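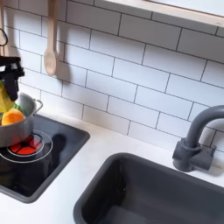
One earlier buyer on the Wollia product page wrote that the bar tasted flat straight from the fridge and much better after an hour on the counter. I found the same, so all notes below were made at room temperature.

The Wollia date and cardamom bar is sold by Plendus as a Ramadan item, though it stays in stock through July. It is a filled dark chocolate bar, 161 g net, 208 g with the carton and tray. Mine carried batch number 3107. The shell is 70% cocoa. The filling is date paste with ground cardamom and a little salt, and there is no added sugar in the filling.

Snap is clean at the edges and dull in the center, where the filling is thickest. The bar is scored into 20 pieces, but the score lines are shallow and the filling pulls into strings when a piece is broken off. A knife works better.

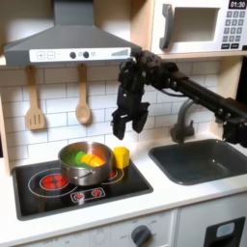
Melt is slow. Cocoa comes first, with some bitterness, then the date. Cardamom arrives late and stays longer than the chocolate does. I would cut it by a third. The salt is hard to pick out.

The ingredient list is short: cocoa mass, dates, cocoa butter, cane sugar, cardamom, sea salt, sunflower lecithin. The carton gives Borken as the packing site and does not name the origin of the cocoa. At this price it should.

Storage: the inner wrap does not reseal. A cut bar kept in a closed tin was still fine on day six, with slight bloom on the cut faces.

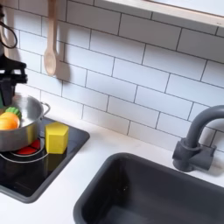 Does the smaller bar use the same filling? I had that one last year and the cardamom was barely there.

Reply from the author: Same ingredient list, but the shell is thicker relative to the filling. I have only tasted the large one.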